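In Defense of the Small Light

The overhead light in my kitchen is bright enough to do surgery under. It came with the apartment, a flat white panel in the middle of the ceiling, and for the first two years I lived in Misbridge I turned it on every evening when I got home and turned it off when I went to bed. I thought that was what lights were for. You flip the switch by the door and the room is lit.

Then the panel failed in May and the landlord took 18 days to replace it. I carried the lamp from my desk into the kitchen and set it at one end of the counter. By the second week I had stopped calling the landlord. When the new panel went in I thanked the electrician, and I have used it very little since, mostly for mopping.

My argument is a simple one. We light our homes and workplaces too much from above, and we would be better off lighting the part of the room we are using. I think this is true for comfort, for attention, and to a smaller degree for the electric bill. I also think most people half know it already, which is why the rooms they remember fondly tend to have lamps in them.

Start with the ordinary case of reading. A ceiling light puts your own head between the source and the page. You shift, tilt the book, move to the other end of the couch. A lamp beside your shoulder fixes the problem for the price of a lunch. The same goes for sewing, paying bills, peeling potatoes, and helping a child with long division. All of these happen in a patch a couple of feet wide. Lighting the whole ceiling to reach that patch is like running the sprinkler to fill a glass.

The second case is attention, and I admit it is harder to prove. When I sit down at a lit desk in a dim room, I can see the thing I am supposed to be doing and not much else. The laundry is still on the chair but I don't have to look at it. When the whole room is lit, everything in it has an equal claim on me. I get up to straighten a picture. I notice the baseboards. I have lost whole evenings to baseboards.

I used to work in an office, a long single floor above a shoe warehouse at Dondside. There were 233 tubes in the ceiling. I know because the company once sent around a memo about replacing them, and the number was in the first line. They were all on one switch. If one person came in at six in the morning to finish a report, all 233 came on for that person. The desks had no lamps. You could ask for one, but there was a form, and the form asked for a medical reason. I never filled it out. I did bring my own lamp from home, and was told after a month that it had not been safety tested, so I took it home again.

I don't think anybody in that building was being unkind. Ceiling light is easy to manage. It has no cords to trip over, it can't be knocked off a table, and it treats every desk the same. Those are real advantages if you are in charge of a floor of people. They are less persuasive if you are one person at a kitchen counter, and yet we have copied the office into the home, right down to the color of the bulbs.

There are objections, and some of them are good. The best one is age. Older eyes need more light, and a dim room with one bright spot in it can be dangerous for someone who is unsteady on their feet. My mother fell over a footstool in exactly the kind of room I am praising. She now has a ceiling light in the hallway and on the stairs, and lamps everywhere else, and that seems right to me. Places you walk through should be lit from above. Places where you sit down are a separate matter.

Another objection is that strong contrast tires the eyes. I have felt this myself, mainly when I have a lamp on and the rest of the room completely black. The fix is a second lamp in a far corner, weak, pointed at the wall. It takes the edge off without lighting up the laundry.

People also say that lamps are clutter. They take up table space and the cords show. I have no answer to this except that I would give up a number of other things on my table first.

As for money, I won't oversell it. Modern bulbs use so little power that nobody is going to retire early by switching one off. I kept track anyway for one winter, because I am that sort of person. My apartment used 1,593 kilowatt-hours over the heating season, and lighting was a thin slice of it next to the water heater. If you want to save money, take shorter showers. If you want to like your evenings more, buy a lamp.

What should you buy? Anything with a neck or an arm you can move, a shade that hides the bulb when you are seated, and a switch you can find without looking. I would skip lamps that need an app. Color is up to you, and a lamp is a good place to be less careful than usual, as it is small and can be moved to another room if you tire of it. Mine cost 7 dollars at a church sale and has a dent in the base. The warmer bulb I put in it cost more than the lamp did.

Then try it for a week. Leave the switch by the door alone after dinner and see where you end up sitting. I would guess that within a few nights you'll have moved a chair. A room lit from above gives you no reason to sit in one place over another, so people drift toward the television. Put a pool of light next to a chair and someone will sit in the chair.

I would like builders to take this up as well. New apartments go up every year with a light in the center of each ceiling and the outlets placed as if the only thing anyone would ever plug in was a vacuum cleaner. Put an outlet at table height beside the window. Put one where a bed will obviously go, on both sides. Wire one of them to the switch by the door, so that a person coming home with groceries can turn on a lamp the way they would turn on the ceiling. Plenty of older houses were wired this way, and the people who live in them are reluctant to give it up.

My own kitchen still has its panel. The desk lamp never went back to the desk, so I had to buy another one for that. 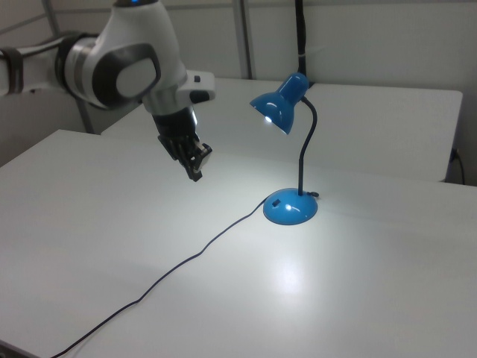 A blue desk lamp, switched on, on a white table.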